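Behind the sofa at Drostside

The studio tour at Drostside starts at the gift shop, which tells you a good deal about morning television. You queue between the mugs and the tea towels, you are given a lanyard that says GUEST in letters larger than any of the presenters get, and then you are walked down a corridor of framed photographs of people laughing at a weather map.

I had paid for the 12 o'clock slot, right after the live show goes off air, on the theory that there might still be somebody famous wiping off foundation. There was a man coiling cable. He was very good at it and several of us took his photo.

The Muria Morning set is in Studio 2, and the first thing everybody says is that it's small. I said it too. The sofa, which on screen could seat a football team, fits three adults if they like each other. The window with the harbor behind it is a printed sheet, and the sun has been rising over it in the same spot for 13 years. Our guide let us sit down in groups and read the headlines off the prompter. A retired couple from Zirkwood turned out to be alarmingly good at it. I got as far as "coming up after the break" and lost my place.

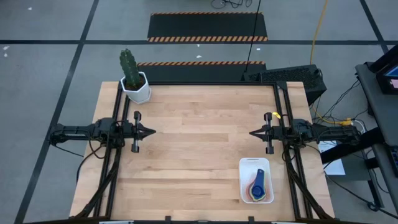
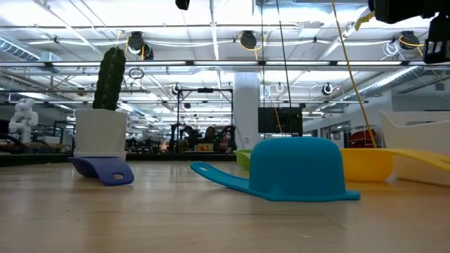 After that came the green room, which is beige. This is where the guests wait, and the guide told us, with the air of someone who has told it often, that the order in which the cars arrive matters more than anything said on air. Two soap stars once circled the block for most of an hour so as not to be first. The fruit bowl is real. The biscuits, she said, are counted.

Makeup was my favorite stop. There's a wall of signed face sponges – I can't improve on that – and a chart showing how much powder each presenter needs under the lights, with the names covered by tape. We all tried to see under the tape. One corner had clearly been lifted before.

The last part is a sit-down in the audience seats of the Visser Stage, where they tape the Saturday-night singing show. It holds 989 people, though the cameras make it look like a small nation. We practiced our applause in three strengths: polite, warm, and "she's back from rehab." Ours was judged warm.

Parking was extra, and the exit, of course, is through the gift shop. I bought a mug.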